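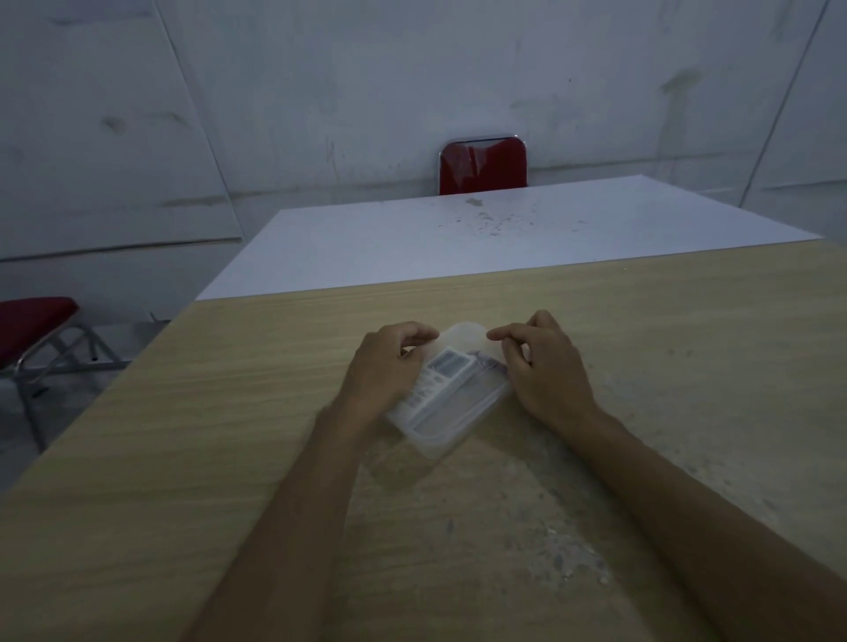

Robotique appliquée, séance 6
Étude de produit : le kit de télédémonstration Plavik
Polycopié rédigé par Sunita Rosenthal, mars 2018

Objectif de la séance

Vous avez travaillé jusqu'ici sur des trajectoires programmées point par point. On passe maintenant à l'apprentissage par démonstration, et c'est pour moi le plus beau chapitre du cours ! Le support sera le kit Plavik, distribué par Nomilance : une caméra portée à hauteur de tête, un boîtier d'enregistrement et un logiciel d'annotation. La licence enseignement coûte 589 euros par poste, 776 avec le module de suivi des mains. Nous avons la version complète.

Pourquoi les boîtes

Prenez une boîte rectangulaire en plastique translucide, avec une télécommande de climatiseur dedans. Pour vous, l'ouvrir ne demande aucune réflexion. Pour un système de vision, c'est un petit festival de difficultés : les parois laissent voir le contenu tout en le brouillant, le bord du couvercle se confond avec celui du bac, et les doigts viennent se poser précisément sur la zone qu'on voudrait observer. Ajoutez à cela que les deux mains travaillent ensemble, très près l'une de l'autre, et vous comprendrez pourquoi j'adore cette tâche.

Vocabulaire à connaître

Occultation : partie de l'objet masquée par la main ou par un autre objet.
Prise bimanuelle : action coordonnée des deux mains sur le même objet.
Segment : portion d'enregistrement correspondant à une seule action élémentaire (approcher, saisir, soulever, reposer).
Point de vue égocentrique : caméra solidaire de la tête, les avant-bras entrent par le bas de l'image.

Ce que le kit fait bien

Le suivi des mains m'a vraiment bluffée. Sur notre jeu d'essai de 309 segments, Dorin Ursu a repris les annotations à la main et les positions des poignets n'ont presque jamais eu besoin d'être corrigées. Le découpage automatique est agréable aussi : on pose un marqueur, le logiciel propose la fin de l'action, on valide au clavier. Après une demi-heure de pratique on va très vite (essayez les raccourcis, ils changent tout).

Ce qui reste à améliorer

Les bouts de doigts sur plastique dépoli sont encore mal localisés, surtout quand la lumière est faible. Le bord supérieur de la boîte est parfois pris pour un pli de la table. L'export demande 3 étapes là où une seule suffirait, et la documentation française s'arrête au chapitre sur l'étalonnage. Everett Ambrose a traduit la suite, son fichier est dans le dossier partagé.

Travail à faire en binôme

1. Étalonnez la caméra sur la mire, puis vérifiez que vos deux mains restent dans le champ lorsqu'elles se rejoignent devant vous.
2. Enregistrez une série d'ouvertures de boîte en changeant chaque fois l'orientation : parallèle au bord de la table, puis en diagonale.
3. Annotez les segments et notez à part tous ceux où le couvercle est occulté.
4. Comparez vos segments avec ceux d'un autre binôme. Les désaccords sur l'instant exact de la saisie sont passionnants, gardez-les pour la discussion !

Compte rendu de deux pages, à déposer avant la séance 7. Les questions sur le matériel sont à adresser à Dorin.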